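Search this site
Search

Sat 7 June — Rattana Boonyarit

3.2 Open-topped bags on the floor

Tote bags were the most common soft container in the Kamside households. Residents used them for clean laundry on its way to a bedroom, for library books, and for small items collected during an evening tidy-up. Of the 257 container placements logged, 80 involved a tote bag set directly on the floor, most often within reach of a sofa or a hallway door.

The bags differed from boxes and baskets in two respects that matter for the analysis. First, the mouth changed shape each time something was put in or taken out, so the opening available for the next item could not be read from the size of the bag. Second, the handles tended to fall across the opening, and residents had to move them aside before placing anything larger than a folded shirt. The open bag in Figure 4, with a dotted tan outer panel, a white lining and a thick black strap, stands on dark gray carpet with a faint striped pattern. 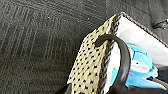
Figure 4. Open tote bag on carpet, seen from above.

Does the color of the lining affect how well people find things in a bag? In our interviews it did: residents with pale linings reported fewer searches by touch, and several had chosen a bag for that reason.

Lining color was therefore added to the coding sheet after the December pilot. We coded it as pale, dark or patterned, and recorded the outer fabric separately. The two were often unrelated, and a bag described by its owner as "the dark one" could have a pale inside. Bags without a lining were coded by the reverse of the outer fabric.

Floor surface was recorded in the same pass. On carpet, bags with a soft base sagged toward the heavier side and were rarely straightened. On tile and wood, residents more often leaned the bag against a wall or chair leg — a habit that also kept the handles clear of the opening. The Emholm households, which had hard floors throughout, contributed 15 placements of this kind and are reported separately in Section 4.

In 7 cases the coders disagreed on whether a bag was in use or in storage. These were resolved by reference to the household diary; a bag with no diary entry on the same day was treated as stored. The rule is a crude one and probably undercounts bags used briefly — a single item dropped in on the way past, for instance.

Contact the Curnora project office | Copyright Curnora | Back to top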